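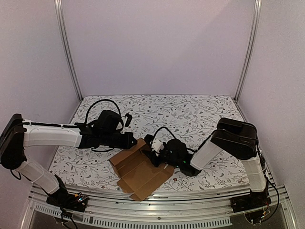
Issue 14, page 3

The box test

Every few months somebody forwards me a story saying the chore robot has arrived. It has usually arrived in a lab, on a clean surface, with one object in front of it. So I've stopped asking what the machine can do and started asking what it would save me, and the job I keep coming back to is cardboard.

Breaking down a box is about as dull as work gets. You do it at the kitchen counter while thinking about something else. In a stockroom you do it all afternoon. It takes no training, it hurts your fingers a bit, and the people who do it for a living would gladly hand it over. If two robot arms can't take that off our hands, I'm not ready to talk about laundry.

Two arms and a box with its flaps open at odd angles is a fair picture of where things stand. One gripper over a corner, the other close to an edge, walls on three sides and a leafy mat underneath. Cardboard looks simple until you try to write down what you do with it. It bends where it was creased and also where it wasn't. Push one flap down and another comes up. You hold the far side still with the heel of your hand, without deciding to, and you feel the glue let go before you see it. A gripper with a pair of fingertips has to get all of that some other way.

Jernus, which sells a two-arm bench setup to small warehouses, has been telling buyers that box work is "largely solved." I asked what largely meant. The answer was a short video of one size of box, already slit along the tape. Who slit the tape? A person did. Who carried the flat sheet to the baler? Same person, I would guess, though the video stopped before that part.

Skirnberg is more careful. Its brochure says the system flattened 500 cartons in a trial, and the small print says the cartons were all the same and were placed by hand. I give them credit for the small print. But any stockroom I've worked in got cartons in every size there is, some wet at the bottom, some wrapped in so much tape you wanted to write to the sender.

Hicham Bouazza runs receiving at Flendero, a housewares distributor, and he sat through both sales pitches this winter. His dock sees over 2000 boxes in a busy week. He told me he isn't against the idea.

"I'd take a slow one," he said. "Slow is fine, it can run at night. What I can't have is one that needs a guy standing next to it, because I already have the guy, and he's faster."

That's the sum I wish more of these articles would do. A machine that handles 1000 boxes and gets stuck on a few dozen sounds great until you ask who goes over to unstick it, and how long the line waits. At home it's worse. Nobody has a spare enclosure beside the fridge, and I'm not bolting a metal rail to my counter so I can avoid three minutes of stamping on a shoe box.

I'll say this for the people working on it: cardboard is a better problem to pick than pouring coffee for visitors. It's ugly and it's different every time, and a machine that got good at it would probably be good at a lot of other things, bagging and folding included. I'd like to see that machine. I'd like to see it given a pile it didn't choose, with the tape still on, and left alone until lunch.

Flendero has asked both sellers to come back in March and try exactly that on its own dock. Skirnberg has said yes. Jernus is checking its calendar.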